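Jostora Forum > Standards and Practice > Hand-held gripper work in private homes

Draft rule 4: preparing the surface before a session
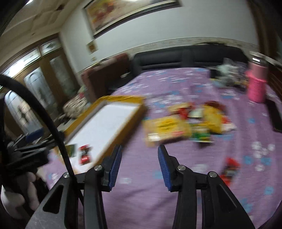 Reply 1, posted by tiso_admin, 13 November 2019

Members are invited to comment on the proposed text: "Items to be handled shall be set out on one surface. Finger pads shall be inspected before each session. Cables shall be kept clear of the fingers."

Reply 2, posted by urkari58

I support the pad inspection. I do not support "one surface" as worded. A bed with a patterned sheet, a tray and several snack packages on it would comply, yet a bed gives way under load and a table does not. The rule should name firm surfaces only.

Reply 3, posted by ferrand_qa

I must disagree. Homes contain soft surfaces, and a rule that excludes them would leave operators without guidance. I would ask that the surface type be entered in the session log.

Reply 4, posted by urkari58

A log entry is acceptable to me if it is mandatory. My objection to unrecorded soft surfaces stands.

Reply 5, posted by tiso_admin

Both positions are noted. Revised wording will be posted in March.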